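Drululard Twin Arm Club Kit

Product details
Sold by: Robichaud Education Supplies
Suitable for: after-school clubs, college projects, competition teams
Supplied as: parts, with printed build guide
Page last updated: 07/04/2023

From the bench, by our club tester

I've run the robotics club at Pratholm for a good while now, and when Robichaud asked if I'd write up the Drululard kit for their page I said yes before they'd finished asking, mostly so I could hang on to it a bit longer. We'd already had it since November by then and the club had more or less adopted it.

So, what do you get? Two arms, a gripper for each, a length of aluminium rail, the mounting plates, the power supply and all the cabling. You'll need your own computer, and you'll need something solid to fix the rail to. Don't skimp on that second bit! Our first go was on a folding table and every time an arm stopped sharply the whole lot wobbled, and then the other arm missed whatever it was after. We moved to a metal bench and half our "software problems" went away overnight.

The build took us three club evenings. The guide is decent up to the elbow, then there's a page where the left and right arms are shown the same way round and you have to work it out for yourself (we didn't, the first time, and had to take one back to the shoulder). Lauri Laaksonen, who looks after our older group, has pencilled arrows all over our copy. I've sent a scan to Robichaud and they tell me it'll be fixed in the next print.

Once it's together you teach it by moving it through a job and saving the result, or you write the moves out yourself. My beginners start with the saving, get bored of fiddling, and ask to write code of their own accord, so I've stopped pushing them towards it.

We built our own little walled area for it, with tiles on the floor and patterned panels round the sides, because the Brudov Cup is run in a dressed-up set and we wanted to practise in something busy. The tiles are lovely for measuring. You can tell a team "two tiles left" and they know what you mean, and the grout lines give them something straight to check the arm against.

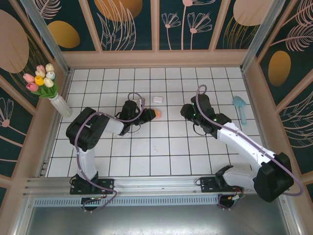
The job everyone wants to crack is the handover, where one gripper passes something small to the other. It's much harder than it sounds! You've got two arms wanting the same bit of space, and if both go in from above they'll clonk. What worked for us was sending one in first, holding it dead still, and only then letting the second one come in from the side, slowly. Slower than you think. Then halve it.

Objects matter too. Small and squashy is easiest, small and shiny is a pain, and anything thin lying flat needs a bit of thought about where you grab it. Raid the toy box and the kitchen drawer before you buy anything. The cup rules don't give out the object list in advance, so we mix it up as much as we can.

A word about cables. Leave plenty of slack, more than looks tidy. One of my lot tied everything down beautifully and the wrist couldn't turn all the way round, and it took us an embarrassingly long time to spot why. Big loose loops are fine. Just run each arm through its full reach by hand, power off, and see that nothing pulls.

Grumbles? The power supply fan is loud in a small room, and the spare gripper pads are sold in packs that are bigger than any club needs. The rail bolts like to be checked every few weeks as well. We keep the key on a string tied to the bench.

We've saved over 3,000 practice runs so far and replaced one servo, which arrived quickly and was a ten-minute swap.

Would I buy it with our own money? We did, in the end. I couldn't face sending it back.

Ordering
Twin Arm Club Kit: £600
Spare gripper pads, pack of 100: see Spares
Single servo: see Spares
Clubs and schools can order on invoice. Please put the club name on the form as well as your own.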